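Tips for teaching a robot arm by hand on a countertop setup

Updated 2022-01-21

These notes come from a practice counter we stock like a small snack shop. Most of them apply whether you push the arm around directly or drive it with a leader arm or hand controllers.

Clear the path first. Move the arm by hand through the whole motion once without recording. If an elbow comes close to a bottle rack or a shelf, shift the rack before you start. Changing the layout halfway through a set means throwing out the earlier takes.

Mark where things go. Put small pieces of painter's tape under the corners of trays and baskets. Baskets slide easily, and after 20 takes one can be well off its spot.

Start with one arm. If you have two, park the second one folded up and leave it there for the whole set. Ruoxi Liao also keeps its controller switched off so a bumped stick does nothing.
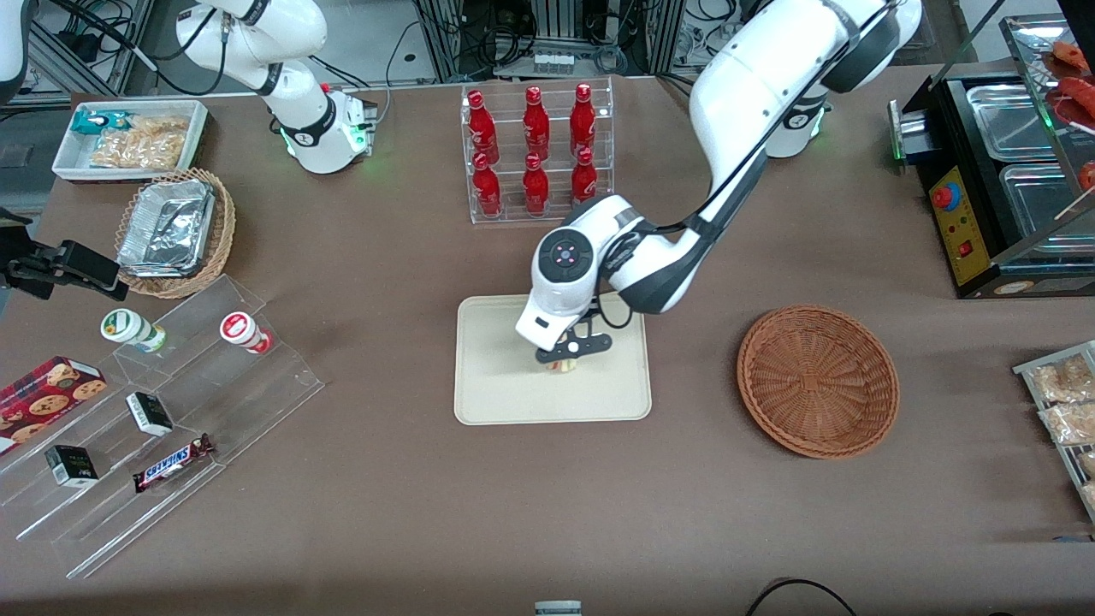 Come down slowly over a tray. Stop just above it, check that the fingers are lined up with the item, then go down the rest of the way. Close the gripper only after the arm has stopped. If you close while moving, the item gets dragged and the robot learns to drag it.

Small, light items need less squeeze than you think. Practice on a few spares and throw those takes away.

When letting go, open the fingers fully and lift straight up before moving sideways. Count to one before the lift.

Don't fix a bad grab by wiggling. Stop, delete the take, put the item back and go again. A clean second try on purpose, recorded as a recovery, is fine, but label it that way. Kamarul Krishnan adds an R to the take name.

Keep your sleeves and hands out of the camera's view if you are guiding the arm directly. Tie back long hair.

Wipe the finger pads between sets. Crumbs and grease from snack items make the grip slip. A damp cloth is enough, followed by a dry one.

Take a break when your shoulders get tired. Tired operators cut corners on the way back to the start position, and those shortcuts end up in the recordings.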